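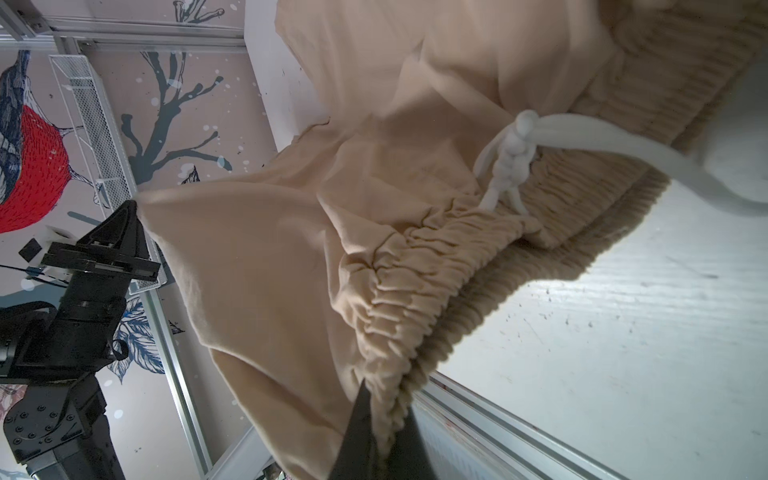 Drawstring and elastic waistband on a beige garment.

Old clothes get their own bin in Dresham

DRESHAM, Tuesday, December 10, 2002 - Households in Dresham will be able to put out worn clothes and linens at the curb from the new year, in a separate grey bag which the town will deliver with the January garbage calendar. Until now the residents had to drive to the depot on Wegener Road, and many did not.

The town council approved the pickup last night by a wide majority. It will cost 68 cents per household each month and will be added to the water bill. Two councillors from the Mokov side voted against, and asked why the depot hours were not made longer first.

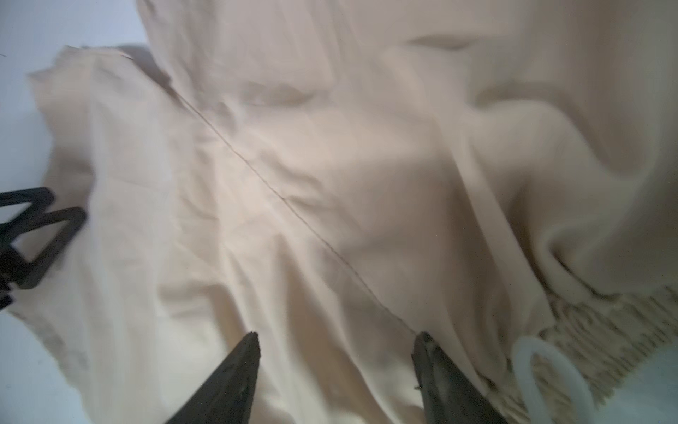
A seam in pale beige cloth. Sheets and clothing go in the same grey bag.

Wearable items will be sorted at the Tinow warehouse and passed to the charity shops. The rest is going to be cut for wiping cloths or shredded for filling. The warehouse employs 11 people at present and expects to hire two more before July.

Cotton and linen are the easiest to use again, according to the town's waste office. Elastic and cords must be removed by hand, but residents are asked to leave them on. Buttons and zippers also stay on.

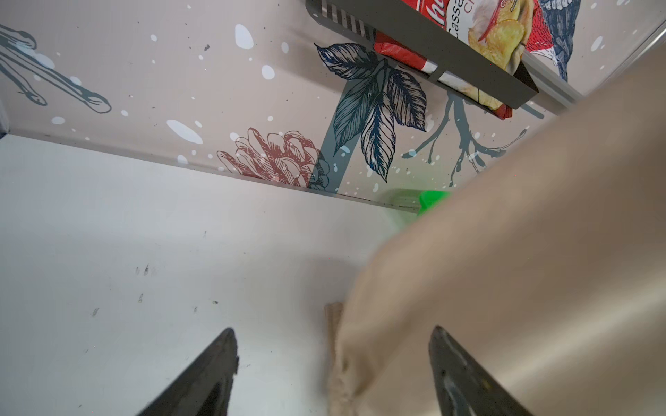 Ottmar Eichhorn
Municipal affairs reporter

A trial was held last winter on 30 streets north of the river. The neighbourhoods there filled more bags than the office had planned for, and the truck had to make a second round on most Fridays. For this reason the new service begins with pickup every second week, and the office will look at the schedule again in spring.

Apartment buildings with more than 100 units will receive a locked metal container in place of the bags. The landlord is responsible for keeping snow away from it.

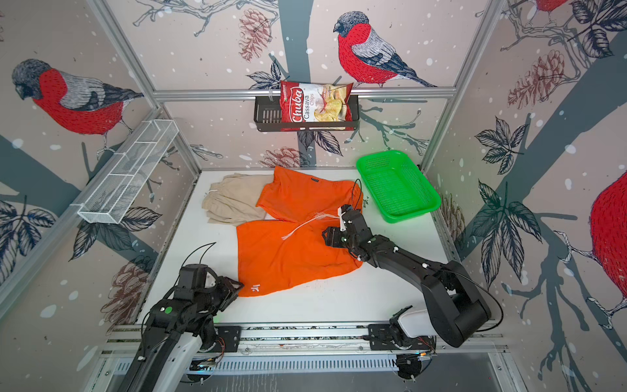 What the bag will not take

Carpets, pillows, rubber boots and anything with paint or motor oil on it still belong at the Wegener Road depot. Shoes are accepted if they are tied together in pairs. Extra bags can be picked up at the town office during business hours.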